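**Kitchen changes at Ruddock House start in January**

The shared kitchen on the ground floor will close at 10 each night once the new schedule begins. Until now it has stayed open as long as the front desk was staffed, and cleanup often ran past midnight. Residents who need to store medicine or baby formula can still get to the small refrigerator in room 7 at any hour. Ask the desk for the key.

The dishwasher is being replaced in the same month. The old one has been repaired four times since spring and parts are getting hard to find. Domar, the supplier that handles our laundry machines, will install the new unit and take the old one away. Expect the water to the kitchen to be off for most of a morning while they work. A notice will go up by the elevator two days ahead.

Anca Stanciu, who manages the building, has also asked us to print the rules for shared dishes again. Wash what you use and put it back on the open shelves the same evening. Chipped plates and cups go in the gray bin by the back door - please do not put them back on the shelf. Pans with a worn coating should go in the same bin. Personal dishes need a name on the underside, and anything unmarked is treated as shared. 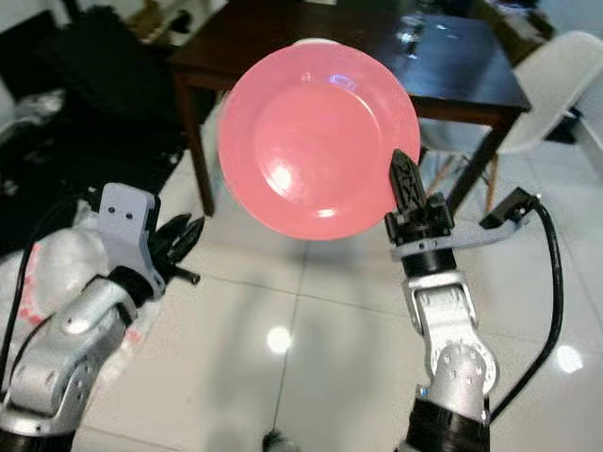 Ruddock House Residents' Office

Several people wrote in about the dinner plates. We are short of them again, mostly large ones, and a check of the upper floors would help. If you have shared plates in your room, leave them on the cart outside the office and they will be washed and put away. You do not need to sign anything.

We have set aside $300 to fill the gaps. Ximena Medina is pricing plain sets at Tatel and at one other store, and she would like to buy heavier bowls than the ones we got last time. If you have a strong view on size, tell her before the order goes in. Glass plates are off the list after last winter.

Pantry shelves are being assigned again too. Each apartment gets one shelf, and the labels will follow apartment numbers. Food left on the wrong shelf after the change will be moved to the table by the window for a week and then thrown out. The two freezers stay as they are, first come, first served, but write a date on anything you put in.

The Sunday soup group has agreed to start an hour earlier so the kitchen can be clean by closing. Bread is still needed most weeks.

Questions about any of this can go to the office at extension 2106 or in the box by the mailroom. Anca is at the desk most afternoons until 5.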